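Flelisthorpe Facilities Desk
Ticket: Bed in the mock bedroom area – fitted sheet will not stay flat, headboard moves
Status: Closed
Raised by: Carolina Louro
Assigned to: Gonçalo Brandão
Category: Furniture and soft furnishings
Priority: Normal

Initial report (Carolina Louro)

The sheet on the large bed has to be pulled straight several times a day. It creeps towards the headboard and bunches in the middle. The corner nearest the headboard on the right comes off the mattress completely if anyone kneels on it. There is also a knock from the headboard when the mattress is pushed from the foot end. I do not know whether the two are connected. The bed was fine before it was moved in January.

The sheet is the pale grey-green one from the Ramalho set. I have tried the other sheet from the same set and it does the same thing.

09:40 – Gonçalo Brandão

Picked up. Please confirm:

Mattress depth, measured at the side and not at the corner.
Depth printed on the sheet label.
Whether the sheets have been through the washing machine on anything hotter than 30 degrees.
Whether there is a protector under the sheet.

10:15 – Carolina Louro

Mattress is 30 cm deep. The label says the sheet suits mattresses up to 30 cm. No protector at present. It was taken off for washing and has not gone back on. The wash programme is supposed to be 30 degrees but the dial was on something else when I looked, so I cannot vouch for it.

10:30 – Gonçalo Brandão

Noted. A 30 cm sheet on a 30 cm mattress leaves nothing to tuck under, so any shrinkage will show at the corners first. The missing protector matters as well. Bare mattress ticking is slippery and the sheet has nothing to grip. I will look at the bed before ordering anything.

11:50 – Gonçalo Brandão, site visit

Sheet was wrinkled over most of its area on arrival. Items were still on the mattress, so I have asked for those to go elsewhere before the sheet is stripped. Small things find their way down between the mattress and the frame and are then reported as lost.

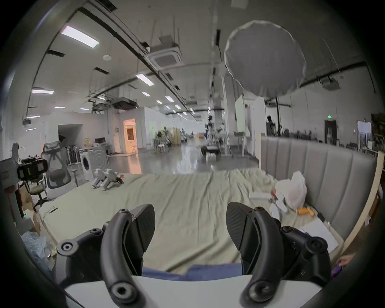 Can a fitted sheet that has shrunk in the wash be stretched back to size?

Cotton will give a little if it is pulled by hand while damp, but it tightens again at the next wash, and a sheet that no longer reaches under the mattress should be replaced with a deeper one.

Findings, with the sheet off:

1. Elastic on the Ramalho sheet is sound on three corners. The fourth has a broken run of stitching 8 cm long. This is the corner that lifts.

2. Skirt depth at the good corners measures 4 cm short of the other sheet in the set, which has been washed less. Shrinkage confirmed.

3. Mattress is sitting 21 mm off centre on its base, towards the foot. That leaves a gap at the headboard, and the sheet works its way into it.

4. Headboard upholstery and stitching undamaged. The knock comes from the fixings behind it. Two bolts were finger tight and one washer was missing altogether. Likely to date from the move.

5. Wooden frame edge checked by hand for splinters and raised grain. None found. No loose joints on that side.

13:20 – Gonçalo Brandão, work done

Mattress lifted clear with a second person and re-centred. Missing washer replaced. Headboard bolts tightened in turn, a little each, then gone round again. Do not fully tighten one before the others are started or the board will pull over to one side and the knock will come back on the other.

Knock test repeated from the foot end and from both sides. No sound.

Protector not available, still in the wash. Sheet put back on without it for the time being, damaged corner at the foot, where it takes less weight.

15:05 – Carolina Louro

Headboard is silent now, thank you. The sheet is better but still moves. It took most of the afternoon to creep, where before it took an hour.

Could we use those elastic straps that clip from corner to corner under the mattress? We have a packet of Semus ones in the cupboard.

15:20 – Gonçalo Brandão

You can, as a stopgap. Clip them to the hem and not to the elastic. Keep them off the corner with the broken stitching until it has been mended, as the clip will open the seam further. They also have to come off before every wash, and in my experience that is the step that gets missed.

Two replacement sheets requested from Voltulari, same colour, deep skirt. The supplier lists the depth before washing, so I have gone up a size.

Following day, 09:10 – Gonçalo Brandão

Protector back and dry. Fitted it with the seams downwards and smoothed from the centre outwards. Existing sheet refitted over it, starting with the two headboard corners, then the foot. Starting at the foot is what leaves the slack at the headboard end.

Straps fitted on three corners only.

16:30 – Carolina Louro

Checked at lunch and again just now. Some creasing where people lean on it, but all the corners are down and there is no bunching in the middle. Happy to leave it like this until the new ones arrive.

Update – Gonçalo Brandão

Deep sheets received from Voltulari and washed once at 30 degrees before use. Skirt tucks fully under on all sides with the protector on. Straps removed and returned to the cupboard. Torn Ramalho sheet sent for mending and kept as a spare for a shallower mattress. It should not go back on this one.

Label added to the shelf: 30 degrees, no tumble drying, do up any fastenings first.

Open point, moved to its own ticket: the dial on the washing machine turns past its stop and may not be selecting the programme it points to. Until that has been looked at, please check the temperature before starting bedding.

Resolution: mattress re-centred, headboard bolts tightened and one washer replaced, protector refitted, sheets replaced with deeper ones.
Closed by: Gonçalo Brandão
Confirmed by: Carolina Louro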